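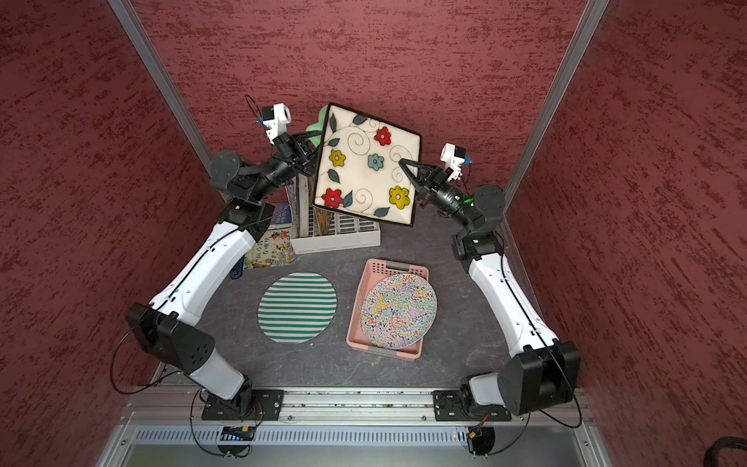 How many examples does the plate task need before training starts? The target is 700, counting only runs where both arms finish the placement.

Minutes, data collection group, Barnent
July, posted by the Hallow office

Run length stays capped at 45 seconds. Operators will swap plates every 5 runs.

Cloth handling was discussed next.
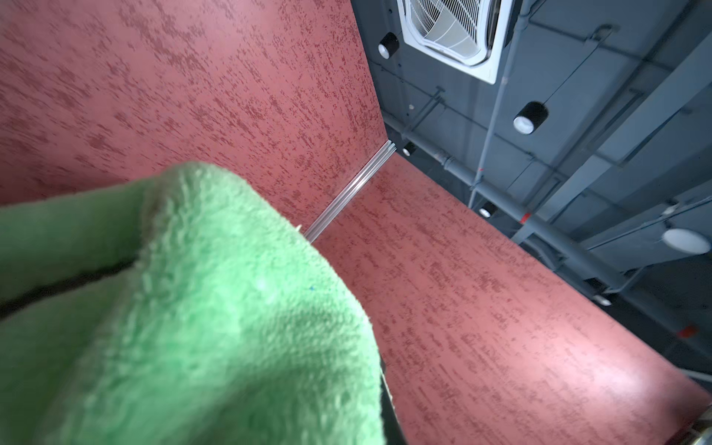

Failed grasps will be kept and tagged – three tags only, list to follow. Wrist video gets checked at the end of each shift.

Recent items
Oyelaran labeling guide
Grimness rack trials
Hallow shift sheet, July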